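At Zundport's party-goods plant outside Prenitby, bag handling used to be the job operators rotated out of fastest. A shift on the line meant picking up 1,000 paper bags, one at a time, and passing each one down the bench. Since February, a two-finger gripper has done most of that work.

The difficulty is the material. Thin paper folds under a firm grip and slides out of a light one. Technicians spent 13 weeks adjusting finger pressure and approach angle. 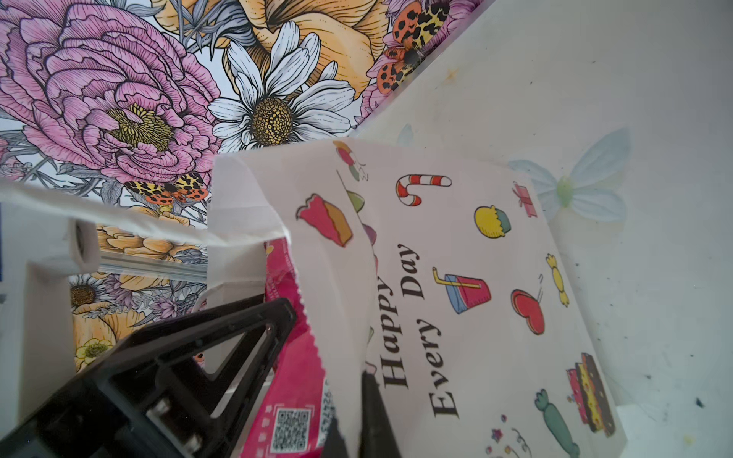 *A gripper finger pressed against a printed paper bag, with a pink packet inside.*

Rafail Petridis, the line supervisor, has kept all 17 operators. Their work has changed. Three now clear faults and edit grip settings, a task that takes a short course from Hartley, the integrator. The rest inspect and pack.

Opinions on the floor are mixed. Wrist complaints are down, but inspection is slower-paced and some operators find it dull. The pay grade for fault clearing is still under negotiation. A second cell is planned for the Stamska site.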